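Can it do the dishes yet? An afternoon at Dulden
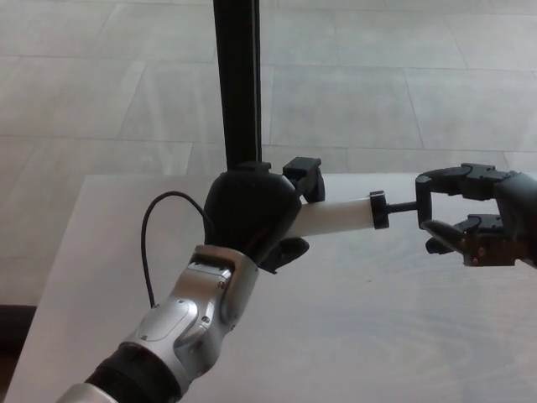

Annapurna Chacko says no, and she has worked on household machines at Dulden for six years. Two-handed jobs are the sticking point. "One hand holds, the other hand does something, and both have to agree on how hard," she said over coffee in the break room.

Folding towels is close, in her view. Loading a dishwasher is further off. Her group logged 3074 tries at small chores through June.

"I'd let one sort my socks," she said. "I wouldn't leave it alone with a glass."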